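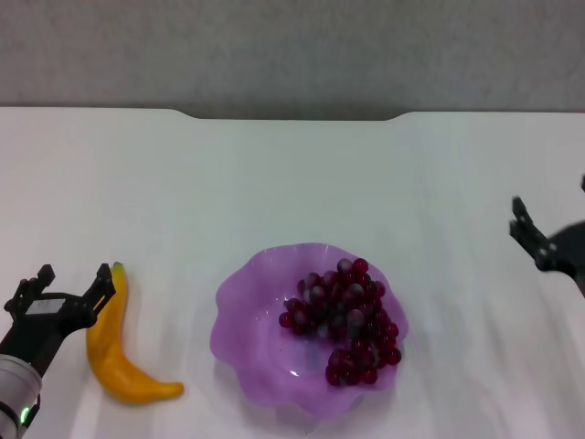
3. Sampling for Coxiella burnetii in small goat herds

3.1 Background to the field work

Q fever is caused by the bacterium Coxiella burnetii. Goats, sheep and cattle are the usual source of human infection. Most infected goats look healthy. When signs do appear they tend to be late abortions, stillbirths or weak kids, and a farmer with a small herd may put one lost kid down to bad luck and not call a vet. The bacteria are shed in very large numbers in birth fluids and placentas, and in smaller numbers in milk, feces and vaginal mucus. They survive well in dust and dried bedding, which means that people can be infected without touching an animal.

Our earlier interviews with herd owners (Section 2) showed that few of them had heard of the disease by name. Several knew of a neighbor or relative who had had a long fever after kidding season, but none of those cases had been tested as far as the owners knew. We therefore had no reliable starting figure for how common the infection might be in the area, and the sampling described in this section was planned as a first survey and not as a follow-up to known outbreaks.

3.2 Study area and herds

The work was done in two neighboring farming areas, the Gevora plain and the upper Frota valley. Both send their milk to the dairy at Primesmont. Herds on the plain are housed for most of the winter in closed barns with deep straw. Herds in the valley are smaller, spend more of the year outdoors and are often brought together on shared summer pasture. The two areas also differ in wind and rainfall. The plain is dry and open, and barn cleaning there is usually done in October, when the old bedding is piled outside or spread on fields.

A herd could join the study if it had at least ten adult does, if kidding was expected during the study period, and if the owner agreed to let us return for samples more than once. Herds vaccinated against Q fever were left out. We approached owners through the dairy's supplier list and by word of mouth. In the end 28 herds took part, 17 from the plain and 11 from the valley. Two further owners agreed at first and then dropped out before any sample was taken, one because he sold his goats. They are not included in any of the totals.

The sample of herds was not random. Owners who said yes may have been more interested in animal health than those who did not answer, and farms that sell all their milk or cheese at the gate were not on the dairy's list. We come back to this in the discussion.

3.3 Sample collection

Vaginal swabs were taken from up to eight does per herd. We chose does that had kidded within the previous two weeks, and where more than eight were available we drew ear tag numbers from a list. Does that had aborted were always sampled, in addition to being recorded on a separate sheet. A total of 191 swabs were collected. Some of the valley herds had fewer than eight freshly kidded does at the time of the visit, and we did not make up the number with animals that had kidded earlier.

All swabs were taken by the same person, Loïc Rey, with a second team member holding the animal and writing the label. A new pair of gloves was used for each doe. Boots and outer clothing were changed between farms, and no more than two farms were visited in one day. Team members wore fitted respirators inside the barns during kidding. Pregnant team members and anyone with a known heart valve problem did not take part in farm visits, because Q fever can be much more serious in both groups.

A bulk tank milk sample was also taken at each visit where the owner milked into a tank. The tank was stirred for five minutes and milk was dipped from the top with a clean ladle. Owners who milked by hand into cans gave us a pooled sample from the morning milking. Dust was collected with dry cloths wiped along ledges and feed rails at shoulder height. The dust cloths turned out to be hard to compare between farms, as some barns had no ledges at all and in those we wiped door frames instead - the dust results are reported in the supplement only.

3.4 Transport and storage

Samples were placed in sealed bags inside a rigid box with ice packs and driven to the laboratory on the day of collection. The longest trip, from the top of the Frota valley, took just under three hours. On arrival the outside of each bag was wiped with disinfectant before the box was unpacked. Receipt and labeling were kept apart from the rooms used for DNA extraction. Figure 1 shows a white tabletop with a gray wall behind it.

Each sample was given a code made up of a herd number, a letter for sample type and a running number. The list linking codes to farms was held by Maxence Gilbert, who had no part in the laboratory testing. Swabs were frozen if they could not be processed by the next morning. Milk was divided into two tubes before freezing, one for DNA testing and one for antibodies. Four milk tubes cracked in the freezer and were replaced from the second tube. For those four herds the antibody test was run on a repeat sample.

3.5 Laboratory tests

DNA was extracted from swabs and milk with a commercial column kit. We looked for C. burnetii with a real-time PCR aimed at a repeated piece of the bacterial genome. A target that is present in many copies makes the test more sensitive, but the number of copies varies between strains, so the result cannot be turned directly into a number of bacteria. For that reason we report swabs as positive, negative or doubtful and do not give counts. Doubtful samples were extracted again and retested. If the second result was also doubtful, the sample was treated as negative in the main analysis.

Each run included a positive control, a blank taken through the whole extraction, and a water control. Two runs were thrown out after the blank gave a late signal. The extraction cabinet was cleaned, the reagents were replaced and all samples from both runs were repeated.

Milk antibodies were measured by ELISA. Antibodies show that animals in a herd have met the bacterium at some time, while PCR shows that bacterial DNA is present now. A herd can be positive in one test and negative in the other, and this does not mean that either test has failed.

3.6 Herd definitions and data handling

A herd was called a shedding herd if at least one swab was positive by PCR. It was called exposed if the milk antibody test was positive, whatever the swab results. By these definitions 5 of the 28 herds were shedding herds, four of them on the plain. With so few shedding herds we did not fit a model with several risk factors at once. We compared housing, purchase of animals and handling of birth material one at a time and treat the results as descriptive.

Field sheets were typed in twice and the two versions compared. Farm answers and test results were then joined in the Wundudis database, which the group also uses for its work on abortion in sheep. Missing answers were left as missing. The most common gap was the age of bought-in does, which many owners gave only as "young" or "old."

3.7 Return of results

Owners received their own herd's results by letter and were offered a phone call or a visit. Those with a shedding herd were advised to remove placentas and dead kids promptly in closed bags, to keep visitors out of the kidding pens, to store bedding under cover before spreading it, and to avoid drinking or selling raw milk. They were also advised to tell their doctor about the result if anyone in the household had a fever, a cough that did not clear or a heart valve problem, or was pregnant. Herd results were shared with the dairy only if the owner had signed for this.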